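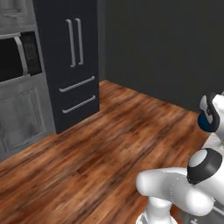

Dark blue fridge, double doors on top, two drawers under. Gray cabinet on the left.

Workstation and break routine check - Rultell office, second floor
Checked by: Minttu Hämäläinen
With: Botond Kerekes (IT), for the reminder software part
Month: April

Marks: OK / FIX / N/A. Comments after each.

DESKS AND SCREENS

Top of screen at or just under eye level - FIX
Most fine. Five desks in the Otance group still on laptops flat on the desk, no riser. Risers are in the supply closet, just take one. Botond has the cables.

Screen arm's length away - OK
Maëlys Brunet sits closer, says the text is too small. Showed her display scaling, set to 125 percent. Check again next time.

Glare from windows - FIX
West side bad after 3 pm. Blind stuck halfway by the printer, same as last check. Ticket 755 still open. Pls chase.

Text size and contrast settings - OK
Night mode is personal choice, leave it.

CHAIRS

Seat height, feet flat or on a footrest - OK
Two footrests handed out.

Back support adjusts and holds - FIX
One chair sinks by itself, red tape on it. Do not put it back in the meeting room!! It came back twice already.

Armrests clear the desk edge - OK

KEYBOARD AND MOUSE

Wrists straight when typing - OK mostly
Tyyne Leinonen reports sore right wrist by afternoon. Wants to try left hand mouse. Fine by me, buttons can be swapped in settings. Vertical mouse on order as backup.

Wireless gear charged or spare batteries on hand - OK
Drawer under the scanner.

BREAK REMINDERS

Reminder tool installed on all machines - FIX
11 machines still without it, all from the last laptop swap. Botond will push it overnight. Leave them plugged in and turned on.

Short break interval set - OK
Default is fine. Some people stretched it to two hours, too long, asked them to bring it down.

Pop-up can be postponed, not just killed - OK
One snooze then it comes back. Lucienne Gaillard asked for it to stay quiet during calls - there is a box for this under Schedule, off by defualt. Turned on for her, works in the test we did.

Starts with the computer - FIX
Not on the shared machines. Starts only for whoever installed it. Needs the all users option, reinstall probably.

Idle time counts as a break - OK
Clock resets after 5 minutes away from the keyboard. Leave it at that.

Sound off in open area - OK
Was not OK in the morning. Is now.

BREAK AREAS AND WALKWAYS

Somewhere to sit away from a screen - OK
The TV in there was on a dashboard. Changed it to nothing.

Room to stand and stretch - OK

No cables across walkway - FIX
Tsao demo table, extension cord runs to the wall under a mat. Mat curls up. Needs a cord cover or move the table.

EYES AND LIGHT

Desk lamps available on request - OK
Eye test info on intranet - FIX
Link is dead, goes to the old site. Lucienne to update.

TO DO BEFORE NEXT CHECK

Risers, Otance group - each person
Blind, ticket 755 - Minttu
Install + all users fix - Botond
Cord at demo table - Tyyne will ask building
Sinking chair out of the building, not just out of the room
Evance group not checked, all out at training. Do them first next time.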